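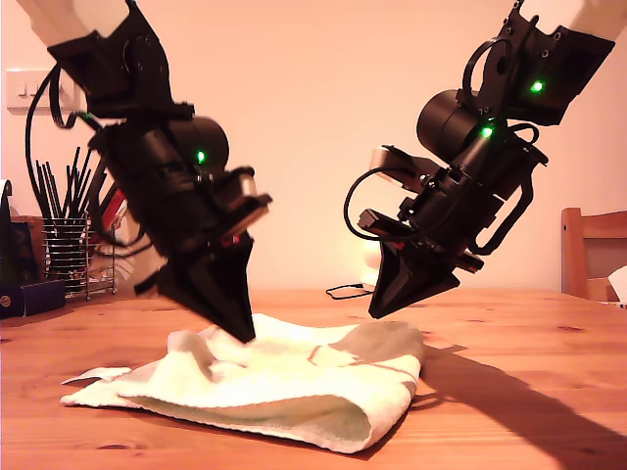
5 min read

Folding Table and Towel Check, Clolinwood Guest House

Checked on June 3, 2018. Next check in January.

This list is for the laundry room on the lower floor and for the table where the towels are folded. I have put my comments under each point, also when the result was good, so that the person who makes the next check can compare. Results are marked OK, REPAIR or WATCH.

Part A. The room

A1. Floor is dry and free of lint
Result: OK
Comment: There was a little lint behind the door, which I swept. The mat in front of the washer is old but it does not slide.

A2. Dryer filter and exhaust hose
Result: REPAIR
Comment: The filter of the Widmer dryer was clean. The Etovent hose behind it is bent too sharply, and one clamp is loose enough that I could turn it with my fingers. Please do not run the dryer overnight until the clamp is changed. I wrote the same thing on the card on the dryer door.

A3. Detergent storage
Result: OK
Comment: The Pinduvora powder is on the low shelf and the lid was closed. In January I found the measuring cup inside the washer, now it hangs on its hook.

A4. Door opens fully from inside
Result: OK
Comment: Nothing to add.

A5. Light over the sink
Result: WATCH
Comment: It needs a moment before it comes on. The tube has not been changed in my time here.

Part B. The table

B1. Table stands level and does not move
Result: OK
Comment: I pressed on every corner with both hands. One foot had a folded piece of cardboard under it. I took the cardboard away and turned the foot screw instead.

B2. Edges and surface have no splinters
Result: WATCH
Comment: Pass an old nylon stocking over the wood, it will catch on any rough place before your hand does. I found one rough place on the underside of the front edge, where people lean. I sanded it, but it should be felt again next time.

B3. Surface is clean enough for washed towels
Result: OK
Comment: Wipe with a damp white cloth and look at the cloth afterwards. Mine stayed white. No oil or wax should be used on this table, it goes into the fabric.

B4. Working height
Result: OK
Comment: The top is 35 inches from the floor. For me this is comfortable, but a taller colleague has asked for blocks under the legs. I am not against it if the blocks have a rim, so that the legs cannot step off.

Part C. The towels 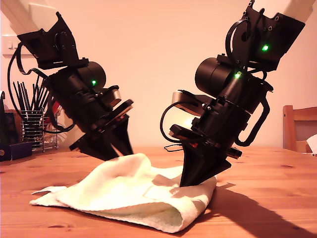
C1. Hems and loose threads
Result: WATCH
Hems must be checked before folding and not after it, this is the point which people skip most often. A folded pile looks good from the front and hides everything. A towel that lies crumpled on the wood, like the white one here, is not ready to be judged. Take it by two corners, shake it once, lay it flat and look along all the four sides. If you find a thread, cut it with the small scissors. Pulling opens the stitches - I have ruined a good bath towel in this way. Keep cables and cords away from under the towel when you spread it.

C2. Stains
Result: OK
Comment: I looked at both sides with the window behind me. Two hand towels had yellow marks near the hem and went back to soaking. A stain that is still there after the second wash means the towel goes to the cleaning rags.

C3. Dampness
Result: WATCH
Comment: Feel the middle of the thick hem, it dries last. 5 of the bath towels were put in the closet a little damp. There was no smell yet, but I took them out and hung them again.

C4. Number in use
Result: OK
Comment: 52 white towels, which agrees with the sheet inside the closet door. Please correct the sheet with a pen when rags are made. Pencil becomes impossible to read in this room.

C5. Folding
Result: OK
Comment: Long side to long side, then in half, then in thirds. The folded edge faces the front of the shelf. The piles should not go above the line of tape, otherwise they fall when the closet door is closed with force. If the towel is twisted when you begin, please open it completely and start again. Small corrections with the fingers do not make the corners meet.

Open points after this check

Etovent hose clamp: new clamp to be ordered, old one stays on until then.
Front edge of the table: feel again with the stocking.
Light over the sink: ask for a new tube.
Blocks for the table legs: no decision yet.

The completed paper copy is in the blue folder next to the fuse box. If you change something from this list, write the date beside it and sign.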